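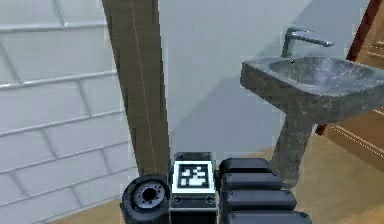
Washroom round, simulated site, arm stops short of the sink – ticket opened Thu 5 May, Premholm cleaning desk to Drudotix support.

Hello all, and thank you for picking this one up so quickly. I look after the cleaning rota at Premholm, and since March we've been rehearsing the washroom round in your simulator before we let the real unit do it at our Minddale building. The trouble is with the stone sink. On the rehearsal run the arm comes in low and then refuses to go any further, giving the message "approach blocked, code 17". You'll see that at this point the gripper is right down by the pedestal, with the basin and the tap well above it, and the lower finger pads overlap the pedestal from this view. The square marker on the mounting block is in plain sight, so I don't think it is the old marker problem come back, but you know far better than I do.

**What we expected:** the arm lifts, goes over the front rim and wipes the bowl.

**What we get:** the arm stays low, waits, and hands the job back to a person.

**How often:** every run so far on this room. The other washrooms in the Hladun set are fine.

**What we have tried**

- Restarted the simulator, then the whole computer. No change.
- Loaded the room again from a fresh copy. No change.
- Swapped the sink for the plain white one from the standard list. The round finished without a murmur, and the tap was wiped as well.
- Put the stone sink back. Code 17 again.
- Raised the starting height by one step. It got as far as lifting and then came down again, as if it had thought better of it.

I ought to say why I'm fussing over a sink. Our two early cleaners have been told the machine will do basins and floors, and that they will move over to restocking, checking and the awkward corners. They've been very good about it – better than I would have been at five in the morning – but every time a job is handed back it lands on one of them, usually halfway through something else. They now carry a pager, and one of them told me she used to finish a room and shut the door on it, and now she never quite knows if it's finished. I do think that belongs in the ticket, even if there's no box for it on your form.

**Reply from Drudotix support**

Thank you for such a full report, and for the swap test, which saved us a good deal of guessing. The thick rim and the tapering pedestal are being treated as one solid block from floor to basin, so the planner believes the space beside the pedestal is taken up. Could you open the room settings, choose the sink, and change "outline" from simple to detailed? Please leave the starting height as you first had it. The room will take longer to load.

**Back from Premholm**

Done, and it did take longer (I made a pot of tea). The arm now lifts and clears the rim, and the bowl gets wiped. It stopped once more at the tap, with a different message, "reach limit", and went on when I pressed resume. I've attached the log, all 4,000 lines of it, with my apologies.

One more thing while I have you. When a job is handed back, could the pager say which part was left undone? At present it gives the room and the code, and the cleaners end up doing the whole basin again to be safe. "Tap not wiped" would be worth a great deal to them.

**Reply from Drudotix support**

The reach limit is a separate fault and we have opened it as one, linked to this ticket. The pager wording can be changed on your side under "handback text", and we'll send the steps for that in the morning. Please keep the real unit off this sink until the reach limit is sorted.

**Status:** code 17 cleared in rehearsal. Reach limit open. The stone basin stays on the cleaners' list for now, and I've written it up on the rota so that both of them know before their next shift.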